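Hi, I'm Tiina Savolainen, and I run Skilasard, a small newsletter that follows European sanctions: who gets listed, who gets taken off, and what the courts say about it. We have 1,095 paying readers and far too many Official Gazette PDFs, so I'm looking for a part-time researcher!

You'd be working with me and Relu Ciobanu, mostly on company ownership. Think shell firms, cousins on boards, yachts that change flags twice in one summer. If you enjoy that kind of digging (I really do), we'll get along fine.

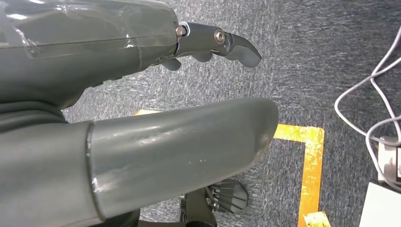
Robotic finger over the gray carpet.

The job is 64 hours a month, and you can split them up however you like. I do ask that you're online by 9 a.m. when a new list comes out, which is when things get hectic around here. You should read English and at least one of Romanian or Russian well enough to get through a court filing. A law degree is nice but I don't have one either, so don't let that stop you.
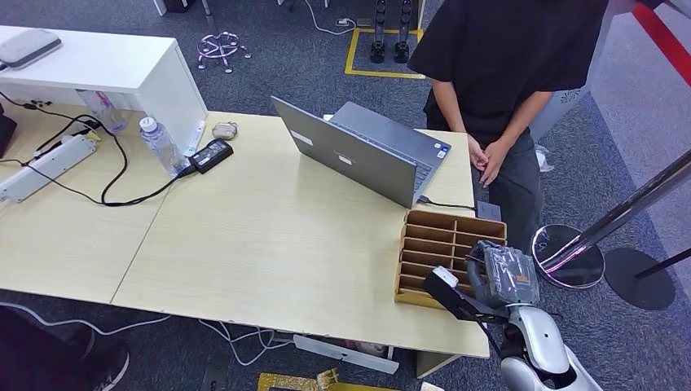
How to apply

Send me a short note and 2 things you've written, published or not. Floarea Ursu will pick 3 people for a paid trial task in March, and I'll call each of them myself afterward. Please don't send a cover letter in legalese, I read enough of it already.

Recent items
Naltow appeal: what the judges asked
Traian Nedelcu on frozen bank accounts
Who owns Trusesico now?
Reader mail: the Bratu delisting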